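Metering the kitchen circuit, part two

Posted 12/04/2021

The first part of this covered fitting the meter and getting readings off it. Several of you asked what I had done with the readings since then, and the answer for most of the winter was nothing. They went into a file and the file got longer. This post deals with the file.

To recap the set-up: the flat is on the top floor at Plollulwood and has one ring for the kitchen sockets, a separate feed for the oven, and a third for lights. The meter sits on the socket ring only. It is a Cuminell clamp type, bought second-hand, and it writes one line each time the load changes by more than a set amount. Between changes it writes nothing. I did not appreciate how awkward that would be until I tried to add things up.

Most spreadsheet sums assume evenly spaced readings. If you average a column of loads logged only on change, a kettle that clicks on and off three times in the morning counts for more than a fridge that sits at the same level half the night. My first attempt gave a mean load for the ring of 255 watts, and I believed it for several days. The correct method is to multiply each reading by the time until the next one, add up the products, then divide by the total time. In the sheet that is one extra column for the gap in seconds and another for the product. The time column must be stored as a real time and not as text. Mine was text. The conversion took an evening.

The file for the winter has 2903 lines. Of those, 2506 survived cleaning. The rest were duplicates written when the meter lost its connection and sent the same line again on waking. You can find them by sorting on time and looking for a gap of zero, but do not delete them by hand. I did that the first time, took out a good line by mistake and had the fridge running flat out for a week on paper.
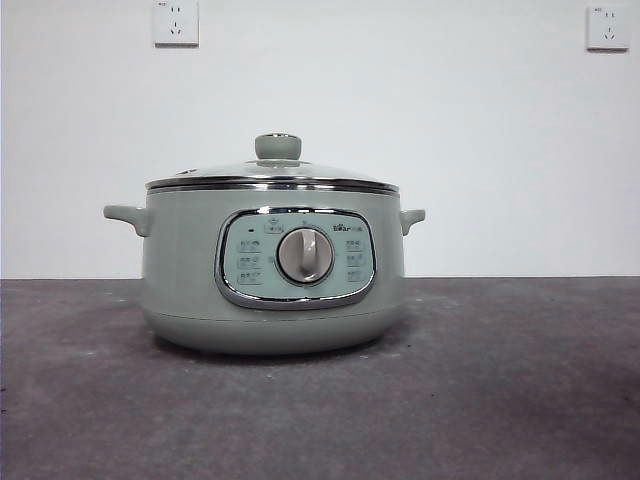 Once the sums are right, the next job is splitting the ring into appliances. There is no way to do this from the total alone that I would trust. What works is a plug-in meter on one appliance at a time, left in place for a few days, and then a note of the pattern it makes. A resistive load goes up in a clean step and comes down in a clean step. Anything with a motor has a short spike at the start and then settles. Anything with a thermostat repeats, and the interval between repeats tells you more than the height of the step does.

The fridge is the easiest. It cycles day and night, and if you take only the hours when everybody is asleep it is nearly alone on the ring. I used that stretch to set the base level. There was a small constant load underneath which I could not place for some time. I switched off every socket in turn and waited for the reading to move. It was the extractor hood, which has a control board that stays live when the fan and lamp are off. The hood is wired to a fused spur behind the cupboard, so I had missed it on the first round.

The kettle is the next easiest and also the least interesting. The energy it uses depends on how much water is put in and on very little else. I already knew this. I now have a column that says so.

Cooking is harder. The hob is gas, so it does not show at all, and the oven is on its own feed. What remains is everything with a plug, used in no fixed order and often two at once. Where two loads overlap I take the step up and the step down as pairs, matched by height. This fails when both have nearly the same height. I marked 52 such cases in the sheet and left them unassigned. A cleverer program might sort them out, but the energy involved is small and I would sooner have a column headed "unknown" than a wrong answer under a proper name. 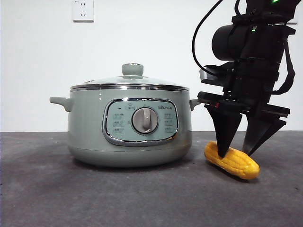 Refilwe Radebe wrote in after part one to ask about power factor, and she was right to raise it. A clamp meter with no voltage reference measures current only. It then multiplies by a voltage you have typed in, and assumes that current and voltage are in step. For heating elements that is near enough. For the fridge and the hood it is not, and the clamp reads high. I checked by putting the plug-in meter on the fridge for two days alongside the clamp. The clamp came out higher both days, and by nearly the same factor. I have put that factor into the sheet as a single cell and apply it to the base load only. The hood gets the same correction, which I cannot defend except to say that I have no means of plugging a meter into a fused spur.

The typed-in voltage is a second source of error. Mine was set to the nominal value. The supply here wanders over the day, and it is noticeably lower in the early evening. I have started to log it with a Lotley socket monitor, and once there is a full month of readings I will go back and see how much difference it makes. My guess is very little for the total and rather more for the kettle.

Two corrections to part one. I said the clamp could go round the whole cable. It cannot: it must go round the live conductor only, otherwise the live and neutral currents cancel and you will read close to zero. The diagram was right and the text was wrong. I also gave the wrong size for the enclosure, and the one you want is the deeper of the two that Venter list. If the clamp has to go inside the consumer unit, have an electrician fit it. Mine did.

The sheet is available on request, with the formulas left in. The dates are in year-first order, so check that your program reads them that way before you sort. I will post the voltage results in May, assuming the monitor keeps its connection.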